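Furniture Care and Finishing
Unit 4: Reading a tabletop before you clean or refinish it
Tutor: Vaughn Ferreira

Bring this sheet to the workshop session. You will need it for the exercise at the end.

Grain and how the board was cut

The pattern on a wooden top depends mostly on how the boards were sawn from the log. Two cuts matter for this unit.

Quarter-sawn boards are cut so that the growth rings meet the face at a steep angle. The lines run close together and fairly straight along the length. These boards tend to stay flat and move less across their width as the air gets drier or damper.

Flat-sawn boards are cut so that the rings lie closer to parallel with the face. You get arches and long ovals, sometimes called cathedrals, usually with straighter lines to either side. They are more likely to cup. Many tops show both kinds of figure on one surface, so look at the whole of it before you write anything down.

Colour is a poor guide to species. Pale timbers darken or yellow with age, and a tinted finish can hide a good deal. Write "pale" or "light" unless you have seen the end grain or the underside.
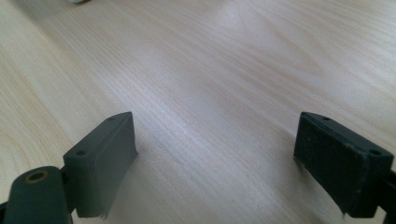
Fig. 1. Light-coloured wooden top: fine straight grain, with arched and oval figure towards the upper right. Note the band of sheen across the middle.

Sheen

Sheen is light coming back off the finish. Where it is strong, the colour looks washed out, and the wood away from it often looks warmer. Move your head, or move the lamp, before deciding that a patch has faded. A real faded patch stays where it is.

To check a finish for wear, keep the lamp low and to one side. Scratches running across the grain show up first. Those running with it are easy to miss – turn the lamp through a right angle and look again.

Cleaning

Dust first with a dry cotton cloth. Then use a cloth wrung out in lukewarm water, working with the grain, and dry straight away. Do not use scouring pads or cream cleaners. If you need to sand a bare top, go with the grain and change direction only where the boards do.

Exercise (27 minutes)

Work in pairs at one of the Cletville benches. Sketch the grain of the top, mark where the straight lines give way to arches, and shade in the sheen as seen from your seat. Swap seats and shade it again in a second colour. Hand in both sketches with your names on the back.

Reading for next time: Pacheco handout, pages 4 to 12.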